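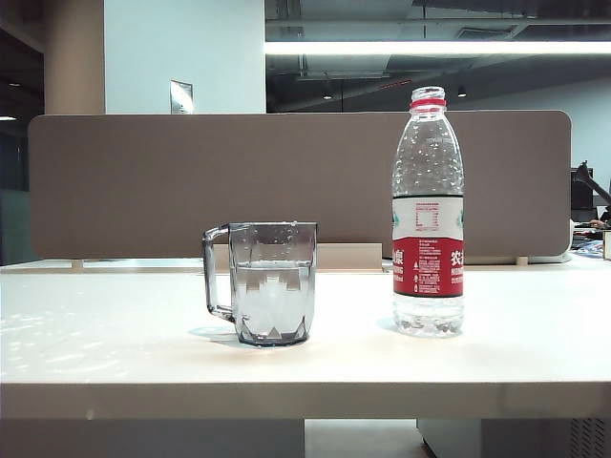 How to Prepare a 40-Minute Small Group Bible Lesson from a Single Psalm

Posted 22 Sep 2021 by Clémence Lecomte
Filed under: Leader Training, Lesson Preparation

This guide covers the preparation of one lesson for an adult group of six to fourteen people. It assumes the leader has a study Bible, a concordance (print or online), and two evenings. It does not cover series planning.

The worked passage is Psalm 121. It has eight verses and can be read aloud twice in a session without loss of time.

Step 1. Fix the limits of the passage

Use the whole psalm where possible. If the psalm is long, cut at a change of speaker or a change of address, and write down where you cut. In Psalm 121 the speaker changes after verse 2: "I" becomes "you." Keep both parts together. The second part answers the first.

Step 2. Read it in three translations

Read one word-for-word translation, one that favors plain sense, and the one most of your group carries. Mark every place where they differ. In verse 1, the King James Version can be read as saying that help comes from the hills. Most newer translations make the second half a question. Note this, as it will come up in discussion.

Step 3. List the repeated words

Write each repeated word on its own line with the verse numbers beside it. For this psalm, the Hebrew verb translated "keep," "watch" or "preserve" appears six times in verses 3 to 8. Some English versions use two or three different words for it, which hides the repetition. If your group's translation does this, tell them at the start.

Step 4. Write the point in one sentence

The sentence needs a subject and a verb, and it should stay under 15 words. For Psalm 121: "The Lord keeps His people at all times and in all places."

Check the sentence against each verse. If a verse does not support it or add to it, rewrite the sentence. Do not drop the verse.

Step 5. Write the questions

Prepare seven questions in this order:

Two observation questions, answered from the text alone. Sample: What does verse 4 say God does not do?

Three meaning questions. Sample: Why would a traveler to Jerusalem mention the sun and the moon?

Two application questions. Sample: Which part of your week do you treat as outside God's care?

Remove any question that can be answered yes or no. Remove any question whose answer is given in the one before it. Patricio Montecinos, who trains leaders for the Skirholm groups, also removes questions longer than two lines.

Step 6. Write the leader notes

Keep the notes to about 900 words. Longer notes tend to be read aloud, and the discussion time shrinks. Include the setting (a Song of Ascents, linked by many readers with pilgrim travel), the translation issue from Step 2, and two cross-references. Suitable ones here are Genesis 28:15 and John 10:28.

Verse 7 needs its own paragraph. It says the Lord will keep you from all evil, and someone in the group will have had a hard year. Have Romans 8:35-39 ready, and leave time for silence after it is read.

Step 7. Assign the time

Opening prayer and first reading: 5 minutes
Observation: 8 minutes
Meaning: 12 minutes
Application: 10 minutes
Second reading and closing prayer: 5 minutes

If the group runs late, shorten observation. Keep the second reading.

Step 8. Test the lesson

Read the questions aloud to one person who has not seen the notes. Any question you have to explain should be reworded. Allow 20 minutes for this and do it at least a day before the group meets.

Common faults

Too many cross-references. Two is enough for this length of lesson.

Application placed first. The group will discuss their week and may not return to the psalm.

Background taken from a single commentary. Compare two before stating a date or an author. Psalm 121 names neither.

The blank lesson sheet used in these steps was drawn up by Aldana Salinas and prints on one side of letter-size paper. The next guide in this section applies the same steps to Psalm 130.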